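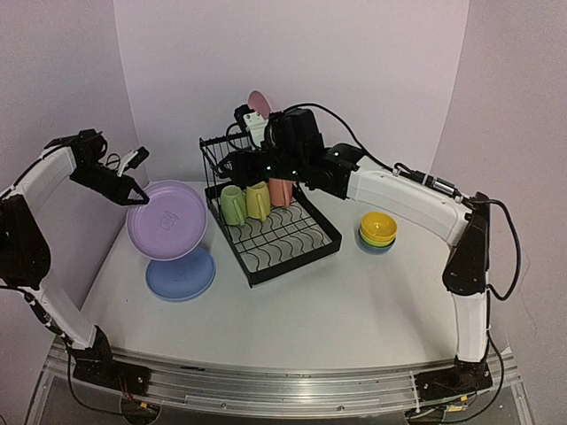

Small wire dish rack: how do you stop plates leaning on each other?

Posted by Fadwa Filali, 12 May 2018

We've moved somewhere with a kitchen the size of a generous cupboard, so the big wooden draining rack went to my sister and I bought a compact black wire one. Tray at the front for mugs, tall wire bit at the back for plates. It looked very sensible in the shop.

The mugs are fine. The mugs have never been the trouble. It's the plates, which are those coloured ones with a bit of a curve to them, and they will not stand up straight. I put the purple one in, it tips, the next one tips on to it, and by the end they're nestled together like commuters. The faces that are touching stay damp until morning and then somebody (me) has to dry them with a tea towel, and avoiding tea towels was the entire point of buying a rack.

The bowls I've given up on. They're in a stack to the right of the rack, yellow on top, and they can stay there until someone has a better idea.

Is there a right way to load these things, or do I need a different rack? I'd prefer not to spend more money. My husband's suggestion is paper plates.
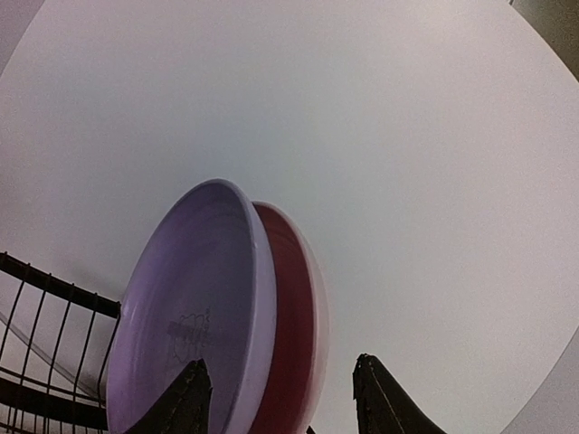
Forgot to say, they're side plates mostly, and I have tried them facing both ways.

pinico_pete
Get a dishwasher.

Okafor
Ignoring the above, which he posts on everything.

Curved plates need to go in one by one with an empty slot between them. I know you think you haven't the room. You'll fit fewer plates and they'll be dry, whereas at present you fit more and they're wet, and you end up doing them by hand anyway. Face them all the same way, and push each one right down until the rim sits on the bottom wires. If it's only resting on the uprights it will slide the moment you knock the worktop.

Put the biggest in first, at the end furthest from the mugs. If you wash in two goes, empty the rack in between. I realise this is dull advice.

For the bowls, upside down on a folded cloth, tilted on one edge so air gets under. Stacking wet bowls gives you a ring of water in each one, and it's always the clean jumper that finds it.

Guna
We had the same bother and Okafor is right about the gaps. I'd add one thing — check the rack is level. Ours stood on a worktop that sloped towards the sink and every plate in it leaned like a drunk at a bus stop. A bit of folded card under one side sorted it. The card went mouldy by November, so use something better than card.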